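Traneo Pickup Trial: Method and Safety Check
Site sheet 2, balcony, litter into bin
September 2019

Checked before the session

Floor dry along the working path: OK
Balcony door fixed open: OK
Finger screws tight on hand-held gripper: OK
Pivot bolts tight: OK, left side stiff. Logged in May as well and closed without a repair.
Cables off the floor: NOT OK. One trails over the tiles at the far end. Nothing was being done back there, but the form says whole floor.
Operator wearing closed shoes: OK

Checked against the method

Items spread as in the protocol: NOT OK. The protocol asks for single items with a hand's width between them. The Zodarholm write-up leans on that spacing for its success rate, and I don't see how a result from a heap can go in the same table.
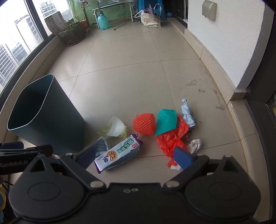 Site sheet 2, litter at start position. Red bag overlapped by teal sheet, cabbage behind snack wrapper.

Item mix: PARTLY. Wrappers, bags and a tissue are fine. Half a head of napa cabbage is a different grasping problem from a thin plastic bag, and scoring both as "one pickup" hides that. The foam fruit net should get its own line too.

Bin position: OPEN. The sheet says "upright, within reach" and gives no distance. Mark it with tape.

Background: OPEN. Plant, bench and shopping bags left in place. Sandu claims clutter makes no difference after 1000 demonstrations. Maybe so. I would like to see the run without it before I sign that.

Comments on the claimed result

The summary gives 2912 pickups and a 70 percent success rate for the Bravo policy. It does not say whether a dropped item that was picked up again counts once or twice. I asked in May and got a chart back.

Action

Tape the bin spot. Move the cable. Rescore soft food separately. Result not accepted for the report until the retry rule is in writing.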